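Gilby Opens Its Free Computer Repair Bench in April

I've been fixing up old desktops at my kitchen table for 15 years, so you can imagine how happy I am to share this one – Gilby is opening a free repair bench in the old Panganiban shop this April! Bring in a tired office PC and we'll go through it with you, from a new fan to a processor swap. Last year our little crew got 1,000 machines back to work, and I'd love to beat that.

Processor swaps are my favorite part (and the one folks get most nervous about). On a Dell board like the one below, the load plate is standing open and the chip is out of its socket, sitting face up just beneath it.
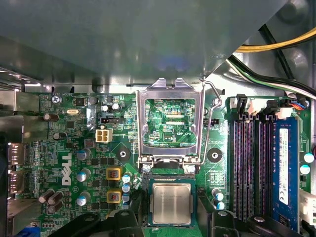

Charito Villanueva wrote back that she'd put off a swap for months out of fear of bent pins, and wanted to know if beginners could book too. Yes, please do! Evening sessions start at 6 and have 8 seats each. To save one, call the shop and ask for Shiela Dela Peña.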